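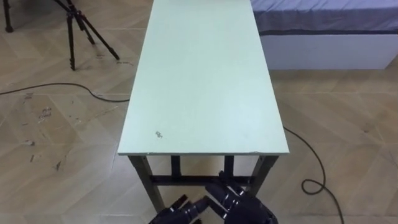 Adeel Durrani pergunta se o kit Drestau serve para quem mora em apartamento e tem mais boa vontade do que metros quadrados. Serve, Adeel, desde que a família goste de cabos.

Montei o meu em casa, em abril, com o manual de 114 páginas aberto na 104, onde ficam os cotovelos e a minha paciência. As mãos são boas, melhores do que as do Valter – que custava mais de 2,000 e agarrava tudo como quem segura uma sardinha.

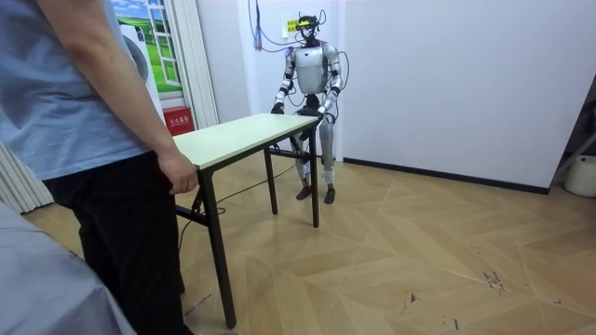 O equilíbrio era a minha maior dúvida na compra. O Valter precisava de um armário para se encostar, e a versão antiga da Janberg nem isso. Com as duas mãos pousadas nos cantos da mesa e os pés assentes no chão, o Drestau tem um ar de chefe de secção à espera de explicações. Os cabos pretos pendurados à volta do corpo estragam um pouco a autoridade.

Pontos fracos: parafusos a mais no saco e a página 106, traduzida por um inimigo. Quatro estrelas.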